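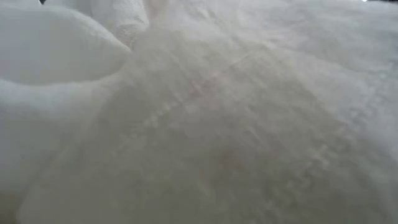

How much does the belt tension change when the axis is warm? At the end of the test the tension was 169 N, while it was set to 225 N on the cold machine.

4.2 Loss of belt tension in the vertical axis

The loss was larger than we expected from the data of the belt supplier. For this reason the measurement was repeated on the second axis of the Pravton test stand, with a new belt and the same pulleys, and the result was nearly the same. We measured the tension with the frequency method described by Mancuso and Madigan in the earlier Plurnia report. The free length of the belt was always the one between the upper pulley and the carriage, with the carriage in the lowest position.

The frame of the axis is aluminum and the belt has steel cords. When the frame becomes warm it grows more than the belt, so the tension should become higher. The measured value goes in the other direction. We think the clamp on the carriage is the reason. After the test the teeth at the clamp plate showed wear on one side, and the belt had moved by 2 mm. The mass on the carriage was kept the same for all runs.

In the Scanlon type of clamp the force is carried by seven teeth. At high acceleration the first teeth take most of it, and the last ones do very little. A longer clamp plate would help only in part and it adds moving mass, what we want to avoid. A plate with a small wedge, as proposed by Brophy, keeps the mass low and was mounted in November. The results with this plate are given in section 4.3.

Figure 7. White cloth, close view.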